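Slow oil, patient hands

I ruined a perfectly good lathe chuck when I was nineteen, and I did it with kindness. I'd been told that oil was good for machines, so I gave it oil. Lots of it. I poured it in, I wiped it on, I went home feeling like a proper engineer (I was on work experience and had been trusted with a broom until then). By the end of the summer the thing was so full of swarf and sticky brown gunge that it took a whole day to strip down, and the foreman made me do every bit of it.

So when I was asked to write something on penetrating oils, I laughed, and then I said yes before anyone could change their mind.

I live outside Dundport these days, where the wind comes straight off the water and anything made of steel goes orange if you so much as look away. Gate hinges, trailer hitches, the bolts on my poor old garden bench - all of it seizes. I've got through more cans of the stuff than I'd like to admit, and I've got opinions!

The first one is that most of us don't wait long enough. You spray, you count to ten, you lean on the spanner, the head rounds off and you say something rude. I used to be just the same. Then I bought a tin of Retier, the thin reddish one, and on the back in tiny print it said to leave it overnight. Overnight! I did as I was told for once, on a trailer coupling that hadn't shifted since I'd bought it, and in the morning it came undone with a short spanner and one hand.

Now I do it in rounds. Wire brush first, get the loose rust off, then a little oil right on the thread line, a few taps with a hammer, and away for a cup of tea. Another dose before bed. If it's still stuck after breakfast I'll think about heat, but only once every trace of oil has been cleaned off and the can is well out of the way, and never near rubber or a fuel line.

My second opinion is about what these oils are not for, and I feel quite strongly about it. A penetrating oil is thin so that it can creep. Leave it on a bearing as if it were a lubricant and it'll wander off within the week, taking whatever grease was in there with it. I had a Melnychuk bench grinder, a lovely heavy thing, that began to howl because I'd been giving the spindle a squirt every time I walked past. The repair cost me £29 in bearings and a Saturday I'd promised to somebody else.

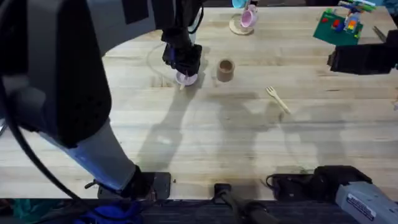

For anything that turns or slides all day you want something with body to it. I keep a tub of Plinutent on the shelf for that, the plain grease, and I put it on with a small paintbrush that I've cut short. The 200 ml tube is handier if you've only got a bike and a squeaky gate, though the cap splits if you tread on it (ask me how I know).

Then there's price. I've paid £9 for a can and I've paid a good deal less, and for hinges I can't tell them apart. For a really stubborn bolt I do reach for the dear one, and that may be pure superstition. My neighbour swears by a home brew that I won't repeat in print, mainly on account of the smell.

The bench, by the way, is still in one piece. Two of its bolts came out sweetly in June and the third is sitting out there now under a rag soaked in oil, on its fourth night. I'll have another go at it after breakfast.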